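The toy library in Plikport lends to 445 families and charges none of them. Established by the town council in 1736 square feet of former shop space, it is open to any household with a child of school age or younger.

Loans run for 2 weeks. Balls and plush toys remain the most requested items, according to Corinne Dunleavy, the head librarian.

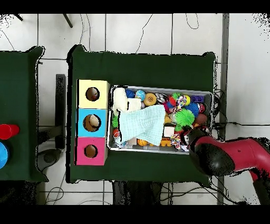
## A Second Branch

The council will vote in March on a branch in Tretora, to be managed by Ingrid Zamora.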